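Upholstery workshop notes, January 2023

Finished the second round of rub tests on the Vivon and Gunawan cloths. Same felt pad for both, 100 strokes, then a look under the lamp. Vivon pilled near the seam allowance. Gunawan stayed flat but lost a little color on the fold. I would still put Gunawan on a seat and keep Vivon for cushion backs.

Foam order from Bakcombe is short again. Ileana Cozma called them and the rest should come with the webbing.

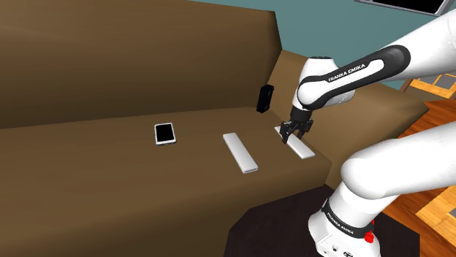
Seat depth on the Hurbridge job is settled at 21 inches. The first mock-up was too deep for anyone short, and the back cushion kept creeping forward. Taking an inch off the foam fixed most of it. Piping cord is 6 mm, cut on the bias, joins kept to the back.

Glue: the new can needs roughly 13 minutes to tack up in this cold. Don't rush it. The corner I did early lifted and I had to scrape it.

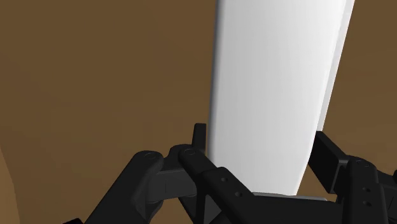
Can the dust cover go on before the legs?
It can, as long as the bolt holes are marked on the cloth first. Ileana uses chalk and cuts a small cross at each one.

Still to do: zipper samples, and ask Bakcombe if the April price holds for the firmer grade.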